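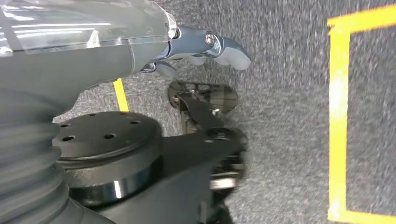 Arm still in its plastic, hand hanging over the carpet. Build thread, part 6.

Otitz Workshop Notes
Jun 28, 2018

Back at the shared workshop in Stumcombe after a long break. For those who are new: I am building a mobile robot with an arm and a hand, in the evenings, together with the other members of the bench group. The project is called Zaltari. English is my third language, so please be patient with my sentences.

First the most frequent question from the last part. Yes, I will take off the clear film. No, not yet. We are still drilling and filing near the arm, and aluminium dust goes into every corner. When the drilling is finished I will have a small ceremony with scissors.

The film has one disadvantage that I did not think of. It makes folds, and when the arm bends, a fold can be pulled towards a joint. So now I look over the whole arm before I switch on the power, and I press the loose edges down with my thumb. It takes one minute.

The hand is the part I like most. The thumb tip is a soft pad, and the metal linkages between the finger segments are thin, so I was afraid of them from the first day. My rule is that the hand rests with the fingers curled. Open fingers catch on sleeves and on cables, and once on the strap of my own bag.

This week's job was the thumb. It closed later than the other fingers, so a tennis ball was pushed out before the grip was complete. I spent two evenings on the software and I changed the timing maybe a hundred times. Then a member with more patience than me put a screwdriver on the thumb joint, and the bolt was a quarter turn too loose.

I have now a line of white paint marker on my list of things to buy. One small line across a bolt and its housing, and you see immediately if it has moved. I knew this trick from bicycles. Why I did not use it on a robot, I can not explain.

About the yellow tape on the carpet. Several people have asked for the method, so I write it down. We mark a rectangle on the floor, and the test objects go inside it. When we come back another evening, the objects can return to the same place and the results can be compared.

The corners of our rectangle are not very beautiful. The pieces overlap and the edges are a bit uneven. I measured the diagonals anyway and they differ by 4 mm, and for this work I accept it.

Cloth tape leaves glue on the carpet if it stays through the summer. The workshop had this problem in January with a different project, and the cleaning cost 78 dollars from our common money. Buy the tape that is made for floors and change it often.

Carpet is in general a difficult floor for a robot. The wheels sink a little, then the base does not stop exactly where you told it to stop. On the concrete by the roller door it was much better. But the concrete area is needed for the welding people, and they were there first, so we learn to live with carpet.

My solution for now: I do not trust the wheels for the last few centimetres. The base drives to the tape, stops, waits one second to settle, and then only the arm moves. It is slow. My neighbour at the bench said it looks like an old man who is choosing a biscuit.

Somebody asked what is the total cost up to today. I will not publish the complete table, because half of it is traded favours and second-hand parts. For the base alone I have receipts for 747 dollars. The most expensive single mistake was a motor controller with wrong voltage. Read the label twice, then go for a walk, then read it again.

A note about bellows covers, for the person who wrote to me about his own arm. Do not clean them with solvent. I use a damp cloth and a soft toothbrush for the grooves, with very little soap. Dust sits in the grooves and you do not see it until you bend the cover.

I got the finger sequence that I use now from a handout by Baranauskienė, it was passed around in our group as a bad photocopy with coffee on it. The idea is simple — the thumb goes first to a waiting position, the other fingers close, and the thumb comes last with low force. With the bolt tightened it held the tennis ball on nine tries of ten.

With an egg I have not tried. Please stop asking about the egg.

Next jobs, in the order I will probably not follow: paint marker on all the bolts of the hand, new tape on the floor, a better route for the cable behind the base, and a proper emergency stop button that I can reach from the chair. At the moment I have to stand up, and I do not like this.

If you are in the area and want to see it move, come in the evening and bring closed shoes, it is a rule of the workshop and they will send you home in thongs. Tea is on the shelf by the sink. Part 7 when the cable is done.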